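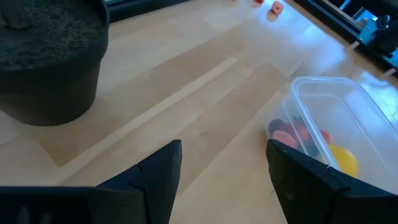 El programa de prevención de caídas en personas mayores de Plaria entra en su segundo periodo con los grupos ya formados y el calendario en marcha. En este informe damos cuenta a Hondholm de lo realizado entre febrero y junio, de lo que va con retraso y de los cambios que proponemos para otoño. Los ejercicios de equilibrio se hacen sobre suelo de madera clara, de tablas largas, y esto ha permitido usar las juntas entre tablas como guía para la marcha en línea sin tener que poner cinta. En los grupos del centro de salud, donde el suelo es de terrazo, se sigue marcando el recorrido con cinta de papel.

## Inscripción y asistencia

Al cierre de junio había 135 personas inscritas. El convenio prevé atender a hasta 200 al final del programa, de modo que queda margen para la captación de septiembre. Las asistencias acumuladas en el periodo suman 561.

La mayoría de las inscripciones llegó por derivación de enfermería. El cartel en farmacias ha funcionado peor de lo esperado. La charla en el mercado municipal, en cambio, trajo a bastante gente que no pasa por la consulta con regularidad, sobre todo hombres que viven solos. Es el perfil que más nos costó alcanzar el año pasado.

Las bajas se concentran en mayo. Hemos llamado a quienes dejaron de venir. Los motivos más repetidos son el cuidado de nietos por la tarde, los desplazamientos al pueblo y, en algunos casos, una operación de cataratas ya programada. Dos personas pidieron cambiar al turno de mañana y se les ha hecho hueco.

## Actividad realizada

Cada grupo tiene un máximo de 20 participantes y trabaja dos veces por semana. La sesión empieza con un calentamiento sentado, sigue con fuerza de piernas y termina con equilibrio. Se ha retirado del bloque final el ejercicio de giro con ojos cerrados. Lo hacían con seguridad muy pocos y obligaba a parar al resto.

Gresex se encarga de la valoración inicial y de la intermedia. Las pruebas son las mismas del primer periodo: levantarse de la silla, caminar una distancia corta y mantenerse sobre un pie. La valoración inicial está terminada en todos los grupos. La intermedia falta en el grupo de tarde del centro de salud, que empezó tres semanas después por la avería de la calefacción.

Además de las sesiones se han hecho las siguientes actividades:

- Taller de revisión de la vivienda, con una lista para llevar a casa (alfombras, luz del pasillo, altura de la cama).
- Charla de farmacia sobre medicación que produce mareo al levantarse.
- Sesión de calzado, a petición de los propios participantes.
- Práctica de cómo levantarse del suelo, en grupos reducidos y con colchoneta.

Esta última es la que ha tenido más demanda. Varias personas contaron que llevaban años sin sentarse en el suelo por miedo a no poder levantarse. Queremos repetirla en otoño con más tiempo, porque en la fecha prevista no todos llegaron a probar.

## Resultados provisionales

Con la valoración intermedia incompleta no damos todavía resultados globales. En los grupos ya medidos se observa mejora en la prueba de la silla y poca variación en el equilibrio sobre un pie. En la marcha los datos son irregulares y Gresex recomienda esperar a la medición final antes de sacar conclusiones.

El registro de caídas en casa es el punto débil. Se entregó un calendario de papel para anotar cada caída y se pidió devolverlo a fin de mes, pero muchos se pierden o vuelven en blanco, y un calendario en blanco puede significar que no hubo caídas o que no se anotó nada. Desde junio preguntamos de viva voz al comienzo de la primera sesión del mes y lo apunta la monitora. El cambio de método impide comparar con los meses anteriores y así se indicará en la memoria final.

## Gasto y material

El gasto se mantiene dentro de lo aprobado. La partida de monitoras va según lo previsto. La de transporte está casi sin usar: se reservó para traer a personas de las pedanías y solo se ha organizado el servicio para un grupo, a falta de acuerdo con la empresa de autobuses sobre el horario de vuelta.

Las sillas sin brazos pedidas a Beaudoin llegaron con retraso y con parte de los tacos de goma de otra medida. El proveedor envió los correctos y están puestos. Las bandas elásticas se gastan antes de lo calculado, en especial las de resistencia media, y habrá que reponerlas antes de septiembre.

Solicitamos autorización para pasar una parte de la partida de transporte a material y a las horas de monitora que exige la práctica de levantarse del suelo. El cambio no altera el total concedido.

## Próximo periodo

1. Completar la valoración intermedia del grupo pendiente antes de la pausa de verano.
2. Abrir la captación en septiembre, con una segunda charla en el mercado y aviso previo a enfermería.
3. Cerrar el horario de autobús para las pedanías – si no hay acuerdo, estudiaremos llevar una monitora allí un día por semana.
4. Repetir la práctica de levantarse del suelo en todos los grupos.

Agosto queda sin sesiones. Los participantes se llevan una hoja con cinco ejercicios para hacer en la cocina, apoyados en la encimera. La justificación económica del periodo se remite aparte, con las facturas ordenadas por partida.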